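Events > Tillatville Small Shops Day > Talks > Speaker notes

Budgeting for your first gripper setup – notes for the 2 p.m. slot

Start with the money slide. Don't warm up, they came for the number. Total we set aside: $2640. Total on the first quote, hardware only: $1292. Let them look at both for a second.

So where does the rest go? Spare pads, mounts, cables, shipping, and the hours it takes to get people comfortable with the thing. I love this part, because it's where a small shop can plan really well with a pencil and one afternoon!

Tell the Tosotar story here. We priced their hand-held kit first, then the Clondness one, and the two quotes weren't even built the same way (one had pads in the base price, the other listed them on page 5). Put both on one sheet with the same rows before comparing anything.

Next slide. Talk about pads as a supply, like tape or blades. Fabric handling is our work, so the pads get their own line in the budget. 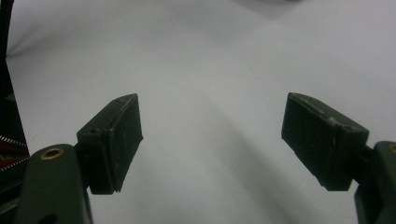

How many spare pads should a first order include? Two full sets per tool, plus the price of a third written down so the reorder is easy to approve.

Slow down after that, people will be writing.

Then planning by cycles. We picked 2000 grips as our check point – at that count somebody looks the pads over and writes a note. It's a number we chose, so say so, and tell them to pick their own. The fun bit is that after a few checks you have your own data to budget from, and next year's request practically writes itself.

Ververidis lease option: mention it, keep it short. Good if cash is tight in June, when our orders bunch up. Ask who pays for worn parts before signing.

Last slide is the blank worksheet. Leave it up during questions. Handouts are by the door, take two if you have a partner shop.

Related talks
Reading a parts quote line by line
Lease or buy: small equipment
Training hours and where to book them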